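Wooden beads: questions we get, answered without the sales talk

Page kept by Marcelle Coste and Güven Sönmez for the Stondale bead table. Last changed 5th November. 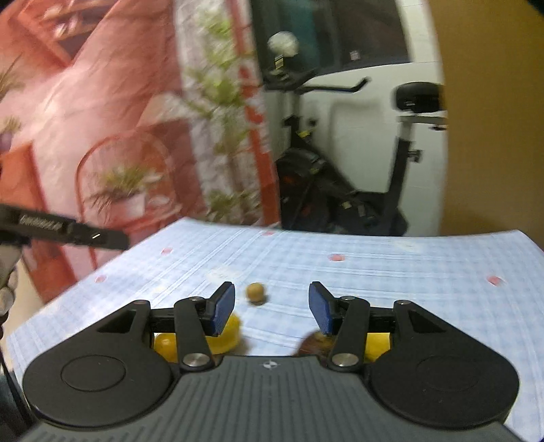
Are wooden beads better than plastic ones?

Depends who you ask, and most of the people you could ask are selling one or the other. Wood is light and warm to the touch. It also chips, takes up sweat and fades. If you want a necklace that looks the same in ten years, buy glass.

What does "natural finish" mean on the packet?

Very little. We have seen it on bare wood, on waxed wood and on beads with a coat of clear varnish you could scratch off with a thumbnail. Ask the seller what is on the surface. If they don't know, assume varnish.

The bag says 500. Will I get 500?

We doubted it, so Sarla Grewal sat down and counted. A Pendberg bag marked 500 held 656. Very generous, until she took out the ones with blocked or split holes. Count before you plan a pattern, and don't expect the next bag to match.

Do I need a bead mat?

No. A mat is a piece of fuzzy cloth with a price on it. A cotton tablecloth slows a round bead down well enough, and a checkered one gives you lines to set out your pattern along. A pale cloth makes dark beads easy to find – tan ones less so. Oilcloth is hopeless.

Should I oil them?

Hiu-tung Man says yes, Güven says it's a waste of a Saturday job. A drop of mineral oil on a rag does deepen the color for a while. We haven't seen any proof that it makes a bead last longer. Don't use olive oil, it goes sticky and smells.

Some of mine look speckled. Is that mold?

Usually it's the grain. Rub one with a damp white cloth. If color or fuzz comes off, throw it out and check the rest of the bag.

Can I get them wet?

A splash is fine. Soaking swells the hole shut, whatever the packet says about "water resistant."

What thread do you use?

Waxed cotton, 2 strands for anything a child will pull on. The Skaslow cord everyone recommends frayed on us by February. Maybe we had a bad spool.

Are they safe for toddlers?

No. A bead is a choking hazard, and a "non-toxic" label only talks about the paint.

Do you sell beads?

No, and please stop asking Shu-fen Ho.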